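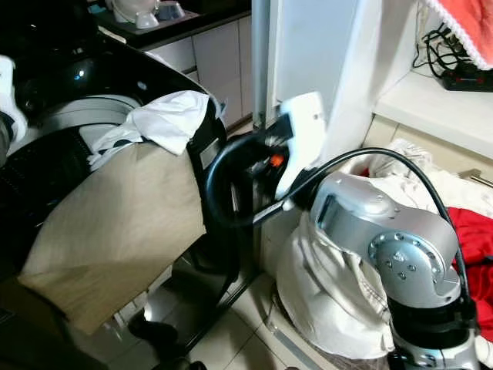
Open afternoon at Nirngate: a robot arm among the laundry

On 2026-06-11 the Nirngate workshop opened its doors for an afternoon, and members of our association were invited to come and see the household robot project at work. I went with the second group. I promised to write a few words for the newsletter, and they have become more than a few, for which I ask your patience.

Nirngate is in the old dairy building behind the bus station. The entrance is on the side with the loading ramp, and the sign is small, so several of us walked once around the building before we found it. Inside, most of the ground floor is divided into rooms that are arranged like parts of a home. There is a kitchen with white cabinets and a dark countertop, with some dishes left out on it, and next to it a corner where cloth of all kinds is kept in heaps. The floor is light tile. The people from the project told us that they do not tidy before a session, and that the heaps are part of the work.

The visit started with a short talk in the front room. The project is named Prulalex and has been running since December. Its aim is modest, and I liked that it was presented in this way. The team wants an arm that can take hold of ordinary things in an ordinary room, move them a little, and let them go again without damage. They do not promise a machine which cleans the apartment. The software which plans the movements is called Hirik, and it was written in the same building, on the upper floor.

After the talk we were divided into groups of 12 and brought to the kitchen room. The arm is silver, with round joints, and a thick black cable goes in a high curve over the top of it. I had expected something bigger from the videos on the project page. At the front is the gripper, with a white housing and a black mechanism with a small orange part. One of the children in our group asked if the orange part was a button. The answer was no, please do not press anything, and everybody laughed.

The task we were shown first was the handle task. A black seat with a shiny shell stood in the room, with cloths lying over it, and the arm had to bring its gripper to the curved black handle at the side. For a person this is nothing. For the arm there are two difficulties, as it was explained to us. The first is that the handle is bent, so the fingers must arrive at the correct angle. The second is the space. The gripper must work very near to a white wall column, and the planning software has to leave room for the housing as well as for the fingers. Visitors usually look only at the fingers, we were told, and I must admit that I did the same.

We watched the handle task three times. In the first attempt the arm came down, stopped, went back and began again from a higher position. In the second it closed on the handle at once. In the third it touched the side of the handle and waited for the operator, who corrected it by hand from the desk. I was glad that they let us see all three. The operator said that a good day has 30 attempts of the same movement, and each of them is stored and looked at later. Until now 500 attempts with handles have been stored, and the next thing on the list is drawers.

The second part was about cloth. Here the arm did less, and the talking was more. A chair keeps its shape when you touch it, but a sheet has a new shape each time, and the software must find an edge or a fold before it can take it. Two colors of the same cloth can also give different results. White cloth in front of a white wall is the case they like least. The arm lifted a small towel for us, held it for a moment and put it down, more or less in the place where it was before. There was applause.

Then we could ask questions. I wrote down those which I think are of interest to our readers.

Several people asked about safety. The arm moves slowly when visitors are in the room, and the operator has a stop switch within reach the whole time. We stood behind a line of tape on the floor and were asked to keep our bags behind it too.

Somebody wanted to know when such an arm can be bought for a home. There is no date, and no price. The next step will be a longer trial in the residence in Adamczyk Street, where two rooms are being prepared, and only after this trial the team will decide how to continue. The residents who take part can end the trial whenever they wish.

There was also a question about noise. I can answer this one from my own experience: it is quieter than my dishwasher. The fan of the computer under the desk was louder than the arm.

A gentleman from our group asked why the arm is not trained with clean, simple objects first. It was, in the first weeks, with wooden blocks on a table. The results were very good and they helped very little when the team came into the kitchen room. I found this the most interesting sentence of the afternoon.

At the end there was coffee and a very good plum cake in the front room. In total 245 visitors came that day, as I heard later, and the last group had to wait outside for a while. If you missed it, a second open afternoon is planned for December. It will be announced in this newsletter, and this time there will be a list to sign up, so that the groups stay small.

Some practical notes for those who want to go then. Wear flat shoes, as the ramp is steep. There is an elevator, but it must be called from inside, so please ring first. Photos are allowed in the kitchen room and not on the upper floor. Children are welcome from school age – the team asks only that an adult stays with them behind the tape. The bus stop is two minutes away, and parking in front of the ramp is not possible on delivery days.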